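About Us

The Willby Safety Trust supports people affected by kidnapping, armed robbery and other violent crime in Drarnden and the surrounding villages. We are an independent charity and work alongside local police, clinics and schools.

Our helpline is open 12 hours a day. Last year our caseworkers assisted 206 households, many of them waiting for news of a missing relative.

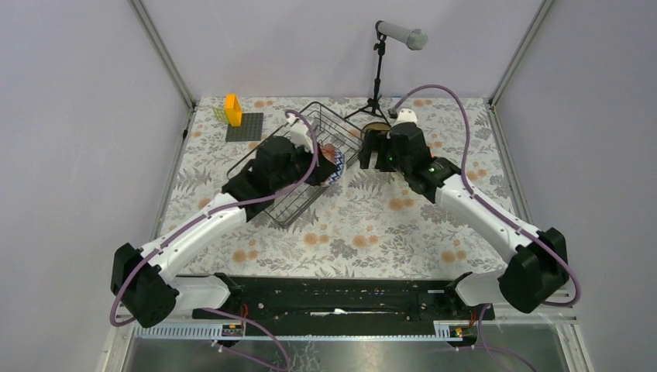

Two robot arms over a table with a floral covering

The Trust has 19 staff, based at our main office in Lonton. All support is confidential and free of charge — no police report is needed.

Our annual report is published each August. Printed copies may be requested from the Lonton office.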